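Clear front pouches for kids' spare clothes, worth it or not?

Posted in Packing and Storage
September 27, 2026

mvachon
Our daycare in Powell wants a full change of clothes kept there in something they can see into. I had been using gallon freezer bags and they split at the corners after two weeks. I switched to a zippered pouch, green, with a clear window on the front and a strap handle. Everything gets folded once and laid flat, bigger pieces first, socks last. 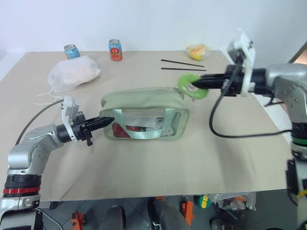 It closes without a fight if I leave the sweatshirt out. With the sweatshirt in, I have to press the top down with one hand and pull the zipper with the other. Does anybody have a better order for packing these, or should I just go up a size?

skongate_dad
Go up a size. We had the small one and it was fine until October, then the long sleeves came out and it wouldn't shut.

AnnickG
I would not go up a size. A bigger bag gets filled with more stuff and then you're digging for the pants. Roll the shirt and pants together and stand the roll along the back. Socks and underwear go in front where the teacher can see them.

skongate_dad
Rolling makes it fatter. The zipper is on the top panel, so height is the problem, and a roll is taller than a fold.

AnnickG
Depends how tight you roll. Mine holds two outfits for a three-year-old.

pennyworth161
Has anyone had the window go cloudy? I bought a pack of 6 from Vinine and the plastic got stiff on two of them. I had been washing them in the sink with hot water. The other four only get wiped and they still look new.

mvachon
I only wipe mine. The label says no machine wash. Good to know about the hot water.

pennyworth161
Also write the name on the strap, not the window. Marker on the window rubs off on everything.

rjt_bramavville
I'm going to disagree with the whole idea. A cloth drawstring bag goes in the wash with the clothes and costs less. The clear kind traps damp if anything wet goes back in it.

AnnickG
Wet clothes shouldn't go in it at all. Ours sends those home in a separate bag.

rjt_bramavville
Ours doesn't.

mvachon
Ours has to be see-through, so cloth is out for me. I'll try the roll tonight with the sweatshirt and see if it zips.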